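Working from a Shared Desk: notes for session two
3rd June
By the course tutor, Tosivero evening classes

Right, a few of you asked for the notes in writing, so I've typed up what I said and added the bits I forgot. We're looking at desks that more than one person uses: hot desks, library tables, the end of the kitchen table if that's all you've got. Last time we did chairs, so if your back still hurts go back to that handout first.

I'll start with height, as I always do. Most shared desks don't go up or down, so you have to bring yourself to the desk. Sit with your bottom right at the back of the seat, let your arms hang, then bend them at the elbow. Your forearms should come in more or less level with the top. If you have to hunch your shoulders to reach the keys, raise the chair, and if that leaves your feet dangling, find something to put under them. A box file does fine. I used a ream of paper for most of my time at Dalholm and got quite attached to it.

People tend to put up with a bad desk because they're "only there for the morning". I did that for years! A morning here and a morning there adds up, and your neck doesn't care whose desk it was.

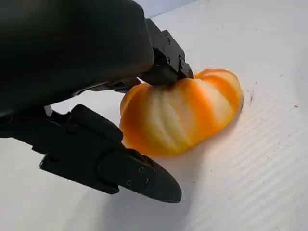

Next, reach. Try this at home: sit down, tuck your elbows in at your sides and sweep your hands over the desk like windscreen wipers. Everything inside that arc is your near zone. Stretch your arms out straight and do it again, and you've got the far zone. Things you touch all the time (keyboard, mouse, pen, the notebook you're writing in) belong in the near zone. Things you touch now and then can live in the far one. Anything beyond that you should have to get up for, and getting up is good for you, so don't feel hard done by.

The one people argue with me over is the phone. I say far zone, face down. You're welcome to disagree, but do try it for a week and tell me how you got on.

Drinks go in the far zone too, on the side of your writing hand or the other side, whichever you knock less. I've drowned one keyboard and half a planning application, so I speak from experience. Keep the mug behind the line of your wrists and well away from any cable holes, as tea goes down those beautifully and comes out on somebody's extension lead.

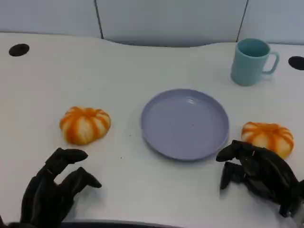
Now, cables. I could go on for an hour about cables and last May I'm afraid I did. The short version is that a shared desk should only have on it the leads that belong to the desk. If you bring a charger, take it home. If the desk has holes for cables, feed the lead up from underneath before you plug it in at the bottom, or you'll be on your knees twice. Leave a bit of slack, enough that the laptop can turn a quarter of the way round without tugging.

Please don't tape leads to the top. I know it looks neat on day one. By the end of the month you've got grey fluff stuck to everything and a sticky patch that catches your sleeve.

Light is next and I'll keep it short. Put the window to your side if you can. With the window behind you the screen turns into a mirror, and facing it you'll be squinting by lunchtime. White desktops bounce a lot of light back up at you, which is lovely in winter and pretty grim on a bright afternoon, so a dark mat under your paperwork can really help. I've got an old felt one and I take it everywhere.

Then there's clearing down, the part that makes or breaks a shared desk. At Skalto we had 11 desks in one long room and no rules whatsoever, and it was chaos. Coats, lunch boxes, somebody's tomato plant. What sorted it out in the end was giving everyone a box with a lid. At the end of your stint it all goes in the box, the box goes on the shelf, and you wipe the desk on your way out. It takes 8 minutes if you dawdle.

For wiping, a damp cloth and a drop of washing-up liquid is plenty. Go from the back to the front so you aren't leaning on the bit you've just done. Ribbed or grooved surfaces need a soft brush, because crumbs sit down in the dips and a cloth just skates over them. Don't use the scouring side of a sponge on anything white and shiny, you'll dull it and it'll hold dirt for ever after.
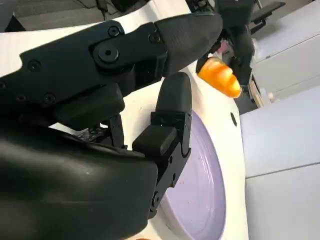 A white tabletop with a black mechanical hand over it.

A word on small things, as somebody brought it up at the break. Paper clips, rubber bands, those little adaptors: if they're shared, they need a pot, and the pot needs a place. It doesn't matter where, so long as it goes back there. At Tijani the stapler lived on a windowsill for reasons that were lost long before I turned up, but everybody knew where it was and we hardly ever had to look for it.

Before next time, please do the following.

Draw your desk from above. It doesn't have to be good! A rectangle and some blobs will do. Mark your near zone and your far zone with a dotted line.

Keep a note for two working days of every time you have to stretch, twist or stand to get at something. Just a tick and a word, "printer" or "bin" or whatever it was.

Move one thing, only one, and see if the ticks change.

Bring the drawing with you, and bring a tape measure if you own one, as the class only has two and one of them is missing its first few inches. We'll be doing screens and eyesight, so wear whatever glasses you normally work in.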